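Week 6: Looking after the bench arm

Welcome back! This is my favourite week of the Romumden unit, because you finally get your hands on a machine and keep it in good shape. The arm works over a kitchen counter at Oltdale, and most of its day is spent around a cutting board and a small green bowl. Setup starts with the counter, long before anyone touches the power switch.

Put the board down at a slight angle, bowl on the left half, and leave the toasters and canisters where they live. A cell that looks like a real kitchen is a much better teacher than a bare table. 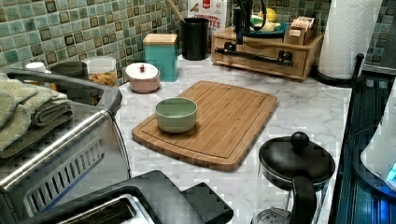

Valentin Matei asked whether the board should be taped down. Please don't! Tape hides a drifting home position, and drift is exactly what we want to catch early.

Before each run, wipe the counter, check that the bowl is empty and walk the arm's reach with your eyes, back wall included. Tall things along the back matter more than you'd think, as the wrist swings wide on the way home. Write any change in the logbook (the Umton one, blue tab).
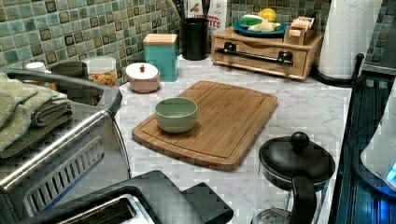 Notes: Valentin Matei
Revised in June for the Wednesday group

Now the cables, which cause nearly all our faults. Power down, wait almost 3 minutes, then run a finger along each cable from the base to the wrist. You're feeling for flat spots and for straps that have crept. A loop needs enough slack for the wrist to turn fully both ways, but not so much that it can snag a lid. Reseat the connector, do up its straps, then jog each joint slowly and listen. You'll be amazed how much you can hear!
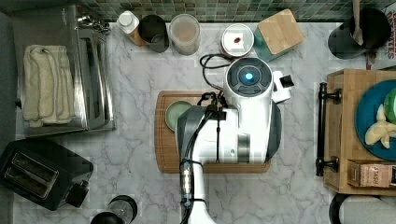
Could we skip the slow jog if the cables look fine? No, came the answer from the Buenaventura group, who tried it and lost 2 afternoons to a pinched lead.

For next week: bring your cable sketch and your jog notes, joint by joint.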